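Felt table cover: it creeps, and it holds onto spills

Posted in Household > Tables and Surfaces
3 replies

I have a rectangular table with rounded corners that I covered in a dark teal felt cloth. The table gets used for everything: sorting groceries before they go into the freezer, setting down a pitcher and cups, kids' blocks, small balls, whatever has not been put away yet. The top underneath is a hard, smooth laminate.

Two problems.

First, the felt moves. If I drag anything heavier than a cup across it, the cloth goes with it and I get a ridge. The rounded corners make this worse, as there is no square edge to fold against. I have tried tucking the excess under, and it works loose within a day.

Second, liquids. Water from a pitcher beads for a moment and then soaks in. Frozen meat in bags leaves a wet patch underneath as it sits. I am less concerned about the look than about whether the cloth is still fit to put food packages on afterward.

The felt came from Drindbridge and the label says 100 percent polyester, 3 mm thick. I would like to keep felt and not go to vinyl, mainly for noise. The table stands in front of a woven folding screen in a room with a hard floor, and a bare top is loud.

What is the correct way to fix it down, and can it be treated for spills?

Posted by tealcloth

Reply from Kvaran
Marked as accepted by the poster

Treat these as separate problems. The fix for one affects the other.

Holding the cloth down. Do not glue it. A 3 mm polyester felt will take adhesive well enough, but you will not get it off for washing, and you need to wash it. Use an elastic hem:

Lay the felt face down on the floor and put the table on it upside down, or make a paper template if the table is too heavy to turn. Mark the outline. Add the thickness of the table edge plus 2 inches for the turn-under. On the straight sides, cut on that line. On the rounded corners, cut the same curve at the larger radius. Do not cut V notches in felt this thick - they show on the edge as flat spots.

Sew a casing of bias tape along the cut edge, on the inside. Run half-inch elastic through it and leave one opening so you can adjust the tension. The elastic gathers the extra material at the corners, under the table where it does no harm. Start with the elastic a little shorter than the perimeter of the tabletop and shorten it until the cover no longer shifts when you push on it with a flat hand.

Under the felt, put a sheet of open-weave rubber mat, the kind sold for going under rugs. Cut it slightly smaller than the top so it cannot show at the edge. Check first that it does not stain your laminate. Some of the cheap ones do after a few months in a warm room. Leave a scrap in a corner and look at it in August.

Spills. A fluorine-free fabric repellent spray will help with water and will do very little for anything with fat or protein in it. It also wears off where things get dragged. Apply two light coats, let the first dry completely, and expect to redo it after each wash.

For raw meat I would not rely on any treatment. Sealed bags sweat on the outside as they thaw, and a bag that looks sealed can still leak at a lower corner. Put them on a rimmed metal tray. If juice does get on the felt, take the cover off, rinse it cold, and wash it on the warmest setting the care label allows. Spot cleaning leaves too much in the pile. Do not put thawing meat down next to cups, tray or no tray.

If you make two covers you can swap them. I have a pair on a 13 square foot table and they have lasted well.

Reply from Galurthorpe

The elastic hem is right. One addition: wash the felt before you cut it. Polyester is supposed to be stable, but pressed felt often is not, and mine pulled in enough at the first wash that the turn-under no longer reached. Dry it flat.

Also consider a clear cover over the area where the pitcher goes. A tall pitcher on soft cloth is less steady than on a hard top, particularly when full, and a thin cork mat under it takes care of that as well as the drips.

Reply from Skarkero

just use double sided tape. four strips. it holds fine on mine and I have not washed it yet

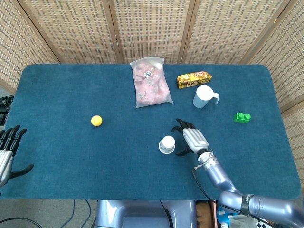
Teal felt cover in use, folding screen behind the table.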